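Plate keeps slipping or tipping when our arm puts it in the dish rack, any ideas?

Tumaini Odera
posted 23 Feb 2019

Hi all! I help run the after-school robotics club in Omden and we've gotten hold of arm time for the spring project, which has the students so excited that I can barely get them to eat their snacks first. The project is called Wutgate (they picked the name, don't ask me) and the goal is to clear a table and put the dishes away. We're starting with one plate and one wooden rack.

Picking the plate up goes great. The two fingers close on the rim, the arm lifts, everybody cheers. The trouble is the rack. The plate has to come down on edge between the pegs, and by the time it gets there it has either rotated a little in the fingers or it's leaning so far that the bottom rim hits a peg. Out of our last 10 tries we got 2 clean ones. The others either rode up on a peg or ended with one of us hitting stop.

We teach the points by hand, so there are no fancy planning tools involved. Move the arm, save the point, move it again, save the point. The grip force is set to 67 on our slider, and I don't know what that is in real units. Going higher made the students nervous and going lower made the plate droop.

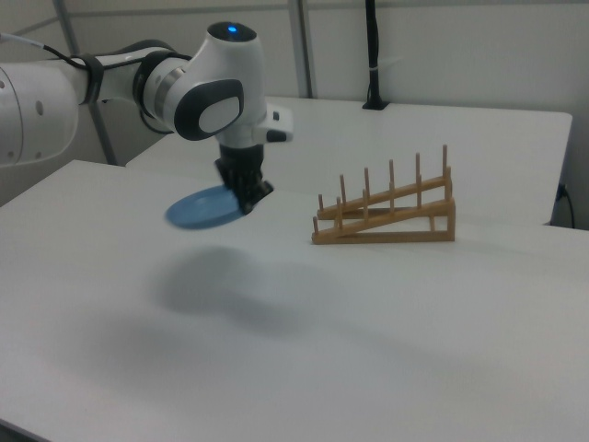 I've wondered if we should grab the plate somewhere else on the rim, or turn the rack so the arm doesn't have to reach across, or just buy a different rack with bigger gaps. The students would love to solve it with the rack we have, because they've already drawn it in their notebooks and named the pegs. We have a demo night coming up at the Zonelthorpe library and I'd really like them to have something that works most of the time. It doesn't have to be perfect!

Any tips welcome, including "you're doing it all wrong." We're learning as we go and having a blast.

Imani Kariuki

What a fun project! My students did something very close to this last October, with cups first and then plates, and plates were so much harder. A few things that helped us:

Look at where the weight is. When you pinch a plate at one spot on the rim, the whole rest of it wants to swing until the heavy part hangs straight down under the fingers. If your wrist is holding it at a slant, the plate is fighting you the entire trip, and that's probably your rotation. Try saving a point where the plate hangs close to vertical before you go anywhere near the rack, and have the arm wait there for a second. Ours stopped twisting almost completely once we did that (and the kids liked the dramatic pause).

Then come straight down. I can't tell from your post how you're approaching, but if you only saved a "table" point and a "rack" point, the arm may be cutting the corner and coming in sideways. You want one point directly above the slot and one in the slot, with nothing changing between them except height. Go slow on that last part. We ran ours at a crawl and it was still the students' favorite part to watch.

Also put something grippy on the fingers. We cut up one of those rubber jar openers and wrapped a strip around each finger with double-sided tape. Check that the gripper still closes far enough on a thin rim after you add it, and teach the points again, because the plate will sit a tiny bit differently.

I'd leave the grip number alone until you've tried all that. We spent two whole meetings messing with force and it was the angle the entire time.

One more! Tape the rack down. Ours was light and every little bump moved it, so each failed try made the next one worse. We put masking tape corners on the table, and the kids could set it back in the same place each meeting.

Ye

get a bigger rack. or use plastic bowls, way easier

Tumaini Odera

Imani, thank you thank you! We tried the hanging point today and I could see the difference on the very first run. The plate still touched a peg going in, but it slid down into the slot on its own and the noise in the room was unbelievable. We'd been doing exactly what you guessed, two saved points and a hopeful diagonal.

The jar opener is on my shopping list. The tape corners are already on the table, and one student labeled hers "PARKING."

Ye, bowls are on the list for after the plate! They'd never forgive me if I switched now.

Follow-up for anyone who knows: when we let go, should the gripper open all the way at once or a little at a time? Right now it pops wide open and the plate jumps.

Imani Kariuki

A little at a time! Lower until the plate is resting on the rack, open just enough to clear the rim, then go straight up before you open the rest of the way. If the fingers swing wide while they're still down between the pegs, they can knock the plate or catch on a peg. We saved the small opening as its own step, right after the slot point.

I have our whole point list written out, all 111 lines of it with the students' comments left in. It won't match your table, but the order of the steps might help. Send me a message and I'll pass it along. And please post how demo night goes!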